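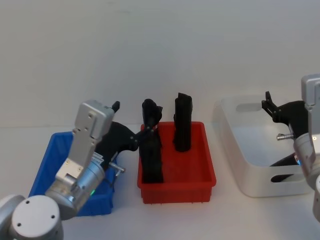

Teleop cell walkdown, Surnenix bench 2
Checked by: Irja Heinonen
Date: 26/09/2020
Task being taught: bin sort, two arms, remote control

Before power

1. E-stop, operator side. OK.
Pressed it, twisted it, pressed it again. The button has a nice firm click since Gaétan swapped it. The second one by the door is stiffer but it does latch.

2. Cables and strain relief. OK, with a note.
The leader arm cable still crosses the spot where I put my feet! I've taped it down for today. Hertta, can we please get a proper floor cover before February?

3. Table and containers. OK.
Blue bin on the left, red tray in the middle, white basket on the right, all flat on the table. The basket is the one with the oval handle cutouts, and I want everybody to keep fingertips out of those while the arms are live. Reach in from the top, after the stop is in.

4. Fasteners on both grippers. OK.
Went over the housing screws with the small driver. One on the left took a quarter turn, the rest were snug.

Power on, no motion

5. Status lights. OK.
Left wrist green, right wrist blue. I wrote the colors down because Pirjo asked me to, and we should agree on what we expect to see on each arm and stick it on the wall.

6. Leader and follower match. FIX.
The right follower jumped a little when I engaged it. I backed out, lined up the leader by hand and tried again, and it was smooth the second time. Please line up first, then engage, every single time (I know, I know, I skipped it too).

First demonstrations

7. Speed limit set to 40 percent. OK.
Feels slow when you're driving, but leave it there until a new operator has finished a full session.

8. Grasping in the red tray. OK, with a note.
Come at the tall black piece near its upper portion and close gently. If you squeeze and then drag, the whole tray wants to come along for the ride. Lift straight up, pause, then travel.

9. Arm clearance. WATCH.
Both arms can meet over the middle if you get greedy and drive them at once. Park the right one over the basket side while the left is working in the tray. Isabelle has a good habit of saying "left moving" out loud and I'd love for all of us to copy it.

10. Recording stops with the e-stop. OK.
Tested on take 108. Throw that one out, please.

Still open: floor cover (Hertta), light colors on the wall (Pirjo), engage procedure added to the operator sheet (me). Recheck item 6 before the next session.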